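Search reviews Search Enter a term and press return

Zonditz Handheld Gripper Pair: Long-Term Review

Fri 21 March | Gwendolyn Achterberg

We bought a pair of these for the sorting bench at Montoya and have used them on most working days for 3 months. The job is simple enough. A person holds a gripper in each hand, picks up everyday packaging, turns it, passes it from one to the other and sets it down. The recordings go to the team in Valbridge that programs the arms. I don't do the programming. I run the bench, and I'm the one who fills in the fault sheet, so most of this review is about faults.

Setup took one afternoon. The grips were charged when they arrived, the printed guide was short and correct, and pairing worked the first time. The pistol grip suits my hand, and it suited the smaller of my two coworkers after she moved her thumb forward. Squeeze pressure is light at the start of the travel and gets stiff in the last part. You get used to it in a day.

Boxes, cans and jars have given us no trouble. Cardboard is fine if it isn't greasy. Thin bags are slow, but I'd say that about any two-finger gripper.

Bottles are where it went wrong. In the second week we started seeing what I wrote down as "late release." You open your hand and the fingers stay shut for a moment, then let go all at once. On a can that's a nuisance. On a soft plastic bottle the walls have been squeezed in, and when the fingers let go the bottle springs out and leaves the bench. The first one went past my coworker's elbow and hit the wall. It was empty and did no harm. The same thing with a full one, or with glass, would be an injury report, and we stopped using glass that day.

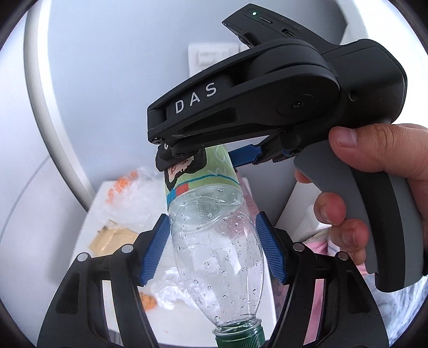 The handoff is the worst case. With both grippers on one bottle, the side that releases late pulls against the side that's holding, and the bottle twists. If you feel it dragging, don't yank. Keep the second grip closed, lower both hands to the table and wait for it to open. I now teach this to every new person before they record anything.

I spent a full shift trying to make the fault happen on purpose. I did 200 open-and-close cycles on the bench with the same bottle and got 2 late releases, both after lunch when the unit had been running since morning. From a cold start I couldn't get one. That pointed me to the pivot, and when I took off the cover on the worse of the two units there was fine dust packed around the return spring. Cleaning it helped for around 110 cycles and then the drag came back.

Zonditz support answered the next morning. They asked for a video and the serial number, and they sent replacement springs without arguing. The new spring is noticeably stronger. I fitted both in under an hour - the screws are small and one had thread locker on it, so have the right driver ready. We haven't had a late release since, but it's only been a few weeks and I'm not closing the fault sheet until the end of April.

I have two complaints left. The guide says nothing about cleaning the pivot, and it should, with an interval. And there is no signal of any kind when the fingers lag behind the trigger. The person holding it finds out by feel. Our sister bench in Melirville has the same model and had been living with the same fault, putting it down to tired hands.

Would I buy them again? Yes, for dry goods and light packaging, and only with the newer spring. Check yours before the first session by squeezing a soft bottle and letting go ten times. Wear safety glasses while you do it. If one release feels late, take the unit off the bench and write to support. I'd hold off on glass and anything pressurized with the older spring - we still do, even with the new one.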